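Handhabungstechnik, Praktikum, Blatt 4
Greifpaket Flinora der Firma Mumurley: Tablett abräumen
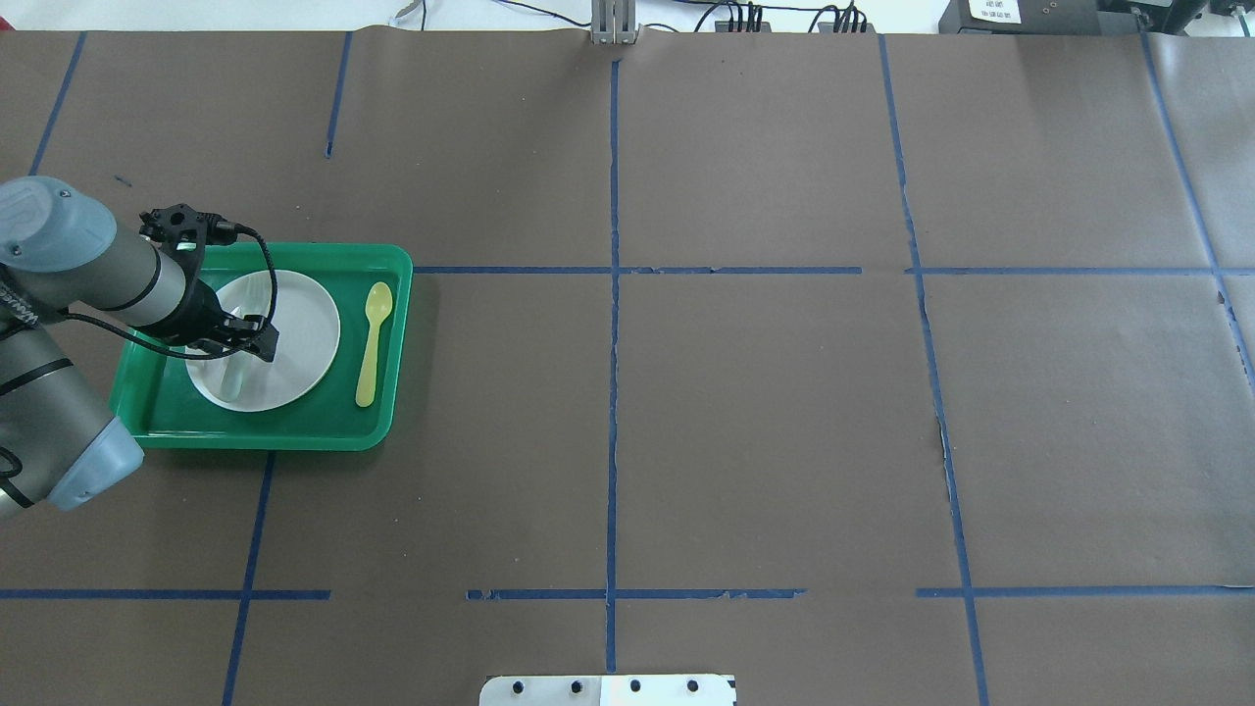 Flinora wird als Paket aus Zweifingergreifer, Kabelsatz und der Software Coreder verkauft und richtet sich an Kantinen und Spülküchen. Wir prüfen in diesem Versuch, ob die Herstellerangaben zum Anfahren und Greifen unter Laborbedingungen haltbar sind. Für Coreder gilt die Ecke des Papierbogens als Nullpunkt, die blauen Klebestreifen dienen nur der groben Orientierung – zum Messen bitte den Stahlmaßstab nehmen. Schwierig ist vor allem der durchsichtige Gegenstand auf dem weißen Teller, weil der Kontrast gering ist; der gelbe Löffel auf dem grünen Tablett hebt sich deutlich besser ab.

Ablauf
Arm in Grundstellung fahren, Coreder starten, Profil "Tablett" laden.
Anfahrhöhe über dem Tablettrand: 200 mm.
Pro Gruppe 20 Durchgänge, Dauer etwa 4 Stunden mit Auswertung.
Fehlgriffe nach Gegenstand getrennt eintragen.
Vor jedem Eingriff in den Arbeitsraum Not-Halt drücken. Kabelschlaufe am Greifer nicht festbinden, das Handgelenk braucht den Spielraum.

Zum Vergleich liegt das Datenblatt des Greifers Rezende aus. Dort fehlen Angaben zu transparenten Teilen.

Abgabe der Protokolle im Dezember, Auswertung als Tabelle.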